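Carnet d'atelier, novembre, 9 h 40

Point prod du film avant que j'oublie tout. Adi Kwok ne produit plus. Confirmé par Béla ce matin au téléphone, pas par mail, donc à garder entre nous tant que l'avenant n'est pas signé. Désaccord avec Retno sur la fin (lui voulait couper la séquence du bac, elle non). Pas de cris, paraît-il. Il garde son nom au générique comme producteur associé, à vérifier dans le contrat.

Conséquence directe pour nous à l'atelier montage : la version de 155 min n'est plus validée par personne. Retno reprend la main, elle veut redescendre mais sans date. Je fige la timeline en l'état, copie sur le disque Cikadberg, on ne touche plus à la bobine 3 avant son passage.
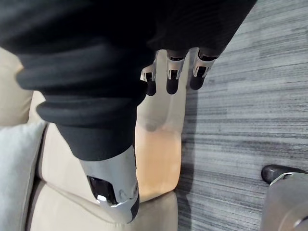
Suite. Prarel reste dans le plan de financement, Santoso on ne sait pas. Leur part était liée à la présence d'Adi, clause homme-clé, Béla relit ce soir. Si Santoso sort, le mixage saute en premier, comme d'hab. Amarachi a déjà bloqué l'auditorium, lui demander jusqu'à quand elle peut tenir l'option sans payer.

11 h 15. Vu Amarachi. Elle tient l'option 2 semaines, pas plus. Elle râle et elle a raison, les directs de la séquence du bac sont sales (vent + moteur) et si on garde la scène il faut une demi-journée de post-synchro avec Wahyudi. Or Wahyudi part en tournage. À caler AVANT.

Côté image :
- étalonnage provisoire bobines 1 et 2, ok pour projection interne
- nuits trop bleues dans la bobine 2, Retno n'aime pas, moi non plus
- sous-titres anglais : relire, « le bac » traduit par « the exam » dans tout le fichier, catastrophique
- carton d'ouverture à refaire sans le logo de la boîte d'Adi ? attendre Béla

14 h. Projection interne chez Resto, petite salle. Retno debout au fond tout du long. Première heure tient bien. Gros creux après l'enterrement, je le sentais au montage mais là c'est flagrant. Piste : remonter la lettre avant l'enterement et perdre le second trajet en voiture. Essai à faire sur une copie, nommer proprement cette fois svp, plus de « final_final_bis ».

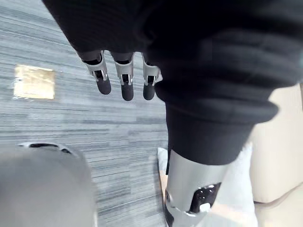

Est-ce qu'on prévient les acheteurs du départ d'Adi avant le marché ?
Béla s'en charge une fois l'avenant signé, et d'ici là on renvoie tous les appels vers lui.

Reste à faire :
- copie de sécurité de la timeline, faite, à vérifier demain matin
- envoyer à Amarachi la liste des répliques à refaire (Wahyudi surtout)
- musique : le thème du générique coûte trop cher, chercher sous les 100 secondes, voir si la version piano passe
- demander à Retno une note écrite sur la fin, même trois lignes

18 h 30. Rappel de Béla : Santoso veut voir le nouveau montage avant de se prononcer. Donc essai lettre/enterrement en priorité, je commence ce soir.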